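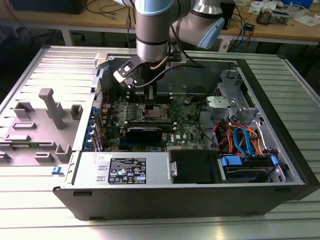
Keeping the old computer

My desktop turned eleven in September and I've decided to see how long I can put off replacing it. The shop quoted me 700 bucks for something "entry level" called a Stovara, whose chief feature was a coloured light.

I do my invoices, watch curling and write this blog. The light would not help with any of that.
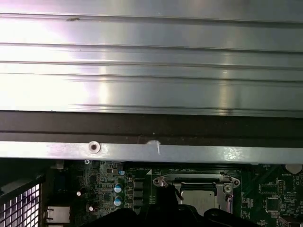

My brother-in-law Wian Xaba disagrees. He buys a new machine every second year and spends the winter complaining that it moved his favourite buttons. He has also stopped answering my emails, which he blames on the Stovara.

So far I've spent 30 dollars on more memory, plus a Saturday deleting 2437 photos of what I'm fairly sure is the same lake. It starts up before the kettle boils now. Granted, it's a slow kettle.
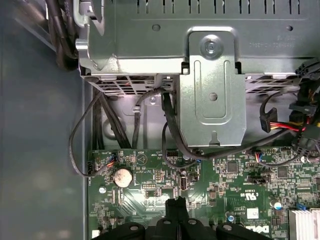

Dell board, still green after all these years.

The one real nuisance is the browser, which tells me every morning that my system will soon be unsupported. I know the feeling.
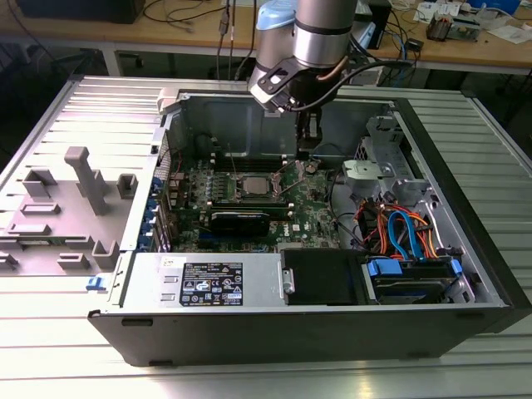

Is an old desktop worth upgrading at all?
Depends what it's for. If the fix costs under 200 dollars and you mostly type, I'd do it. If you play games, talk to Wian.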